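Week 3 handout: small booths, rails and hanging

Nunach course, display and dressing. Notes typed up fast, check against your own.

Recap: curtain first, rail second, letters last. Last October's group did it backwards and had to unpin everything.

Curtain
- black, matte. Shiny stuff throws the light back at you
- clip along the top edge, sides as well as back
- wrinkles: steam before hanging, not after. A few will stay, fine

Letters
- big, cut out, one color each or nearly. Pale ones read best on black
- pin from behind where you can
- two short rows beat one long one in a narrow booth
- slight upward tilt ok, but keep it the same accross the word

Rail and hangers
- rod level, upright at the end carries it. Check the joint before any load
- mixed hanger sizes: small one behind, large in front, hooks facing the same way
- white plastic shows up well agianst black, also shows dirt
- watch what the hangers cover. Low letters always lose out

Budget for the exercise is 70 per group, curtain included. Plumelano booth kit can be borrowed, sign the sheet.

For next time: sketch your own back wall, rail height marked. Bring 3 hangers, any kind.

Last point, overlap between rail and lettering. Look at the second row.
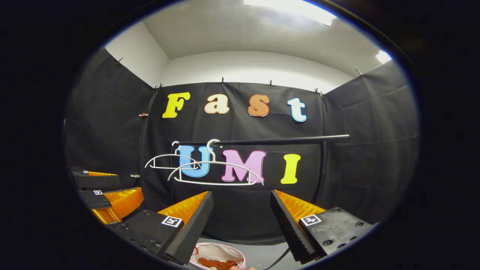 Arthur: could the rail go lower, so the name stays clear and the clothes hang under it? On a short wall I'd try that before making the letters smaller.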